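A Laundry Helper With Two Arms and a Long List of Conditions

Desorach has been renting out its two-armed home robot, the Modo, since last winter. The pitch is simple. You pay by the month, a technician sets the machine up in your home, and it takes on the jobs you choose from a list. Laundry is the job most people ask for first, and it is the one I wanted to see.

The company offers the service at two levels. The basic plan covers handling: lifting clothes out of a basket or basin, moving them to a machine, and putting them somewhere else when they are done. The higher plan adds buttons, lids and plugs. Folding is on neither one. Kusum Khurana, who runs home setups for Desorach, told me that folding requests come in every week and that the company would sooner leave it off the list than sell it half finished.

Setup took most of a morning. The technician marked out the working area, checked the outlets and moved the arms through their reach by hand. The company does not ask customers to clear the room first, and I liked that. Most of the homes it serves are small, and the laundry gets done wherever there is floor.
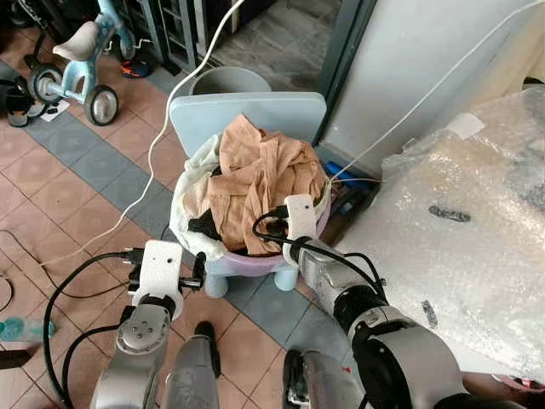
The Modo's two arms at the laundry pile. Cables run along the outside of both wrists.

The arms are silver with black rings at the joints, and each one ends in a white gripper. They look heavier than they need to be for shirts and towels. Khurana said the same arm is used for every job on the list, so it is built for the heaviest one. The outside cables are a weak point in the design. I would like to see them tucked in on the next version, and I would think twice about the service in a house with a cat.

Cloth is hard for robots. A plate keeps its shape when you pick it up and a towel does not. The Modo deals with this by taking one piece at a time and lifting it high enough to pull it free from whatever is underneath. It is slow work. A person would scoop up the whole load and be done. If you plan to stand there and watch, you will lose patience. If you plan to be in another room, the speed matters a lot less.

The higher plan is where the money goes. The monthly fee is higher by a third, and what you get for it is a robot that can deal with the washing machine as well as the washing. That includes the power cord, and plenty of people unplug the washer between loads. Top-loaders are fully supported. Front-loaders are still in testing, and the company will tell you that before you sign.
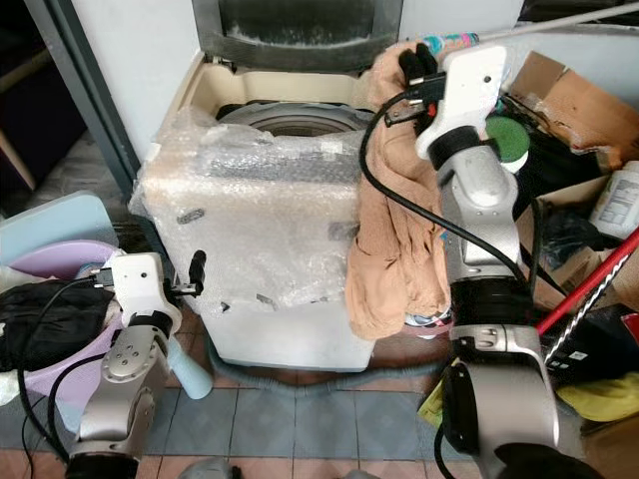 Khoa Đàm has had the higher plan for 13 weeks and thinks the plug handling is the part worth paying for. The washer outlet in his apartment is low and behind a shelf, and bending down to it was the step he put off most. He was less happy with the app, which sends a message at every stage of a job and has no way to ask for only the last one.

I had the same complaint. The app is the least finished part of the service. You choose a job, choose a room and press start, and that much works well. Changing a job once it has begun means stopping it and starting over. The settings page uses the company's own names for things, so a basket is a "source" and a washer is a "target." A short printed guide comes with the robot and is easier to follow than the help screens.

Support is better. Calls go to a small office in Ferstead, and mine were picked up quickly both times. The first was about a job that would not start, and the fix was to set the room again in the app. The second was a billing question.

You should also think about what you wash. The guide asks you to keep delicate items, anything with long straps and anything with loose beads out of the load. Ordinary cotton, towels and work clothes are fine. Dark and light pieces can sit in the same pile, but the robot will not sort them for you unless you set that up as a separate job.

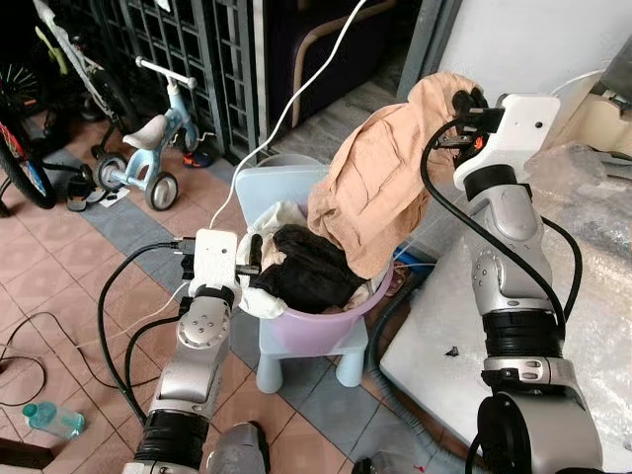 Sorting costs nothing extra on either plan. You tell the app which colors go together, and the robot makes one pile for each group. I would still do it by hand for a small load. For a family's worth of clothes it makes more sense, particularly if you can leave it going while you cook or help with homework.

Desorach asks for a deposit of $1,000, returned when the robot goes back in working order. The shortest contract is two months. Normal wear on the gripper fingers is covered, and so is one return visit if you rearrange your home and need the working area marked again. Water damage is not covered, and for a machine that works next to a washer I think it should be. Khurana said a cover plan is being priced now.

New bookings open on 16th February, starting with the Lodhi area and the streets around the Ferstead office. Homes with stairs between the laundry and the washer are not being accepted yet.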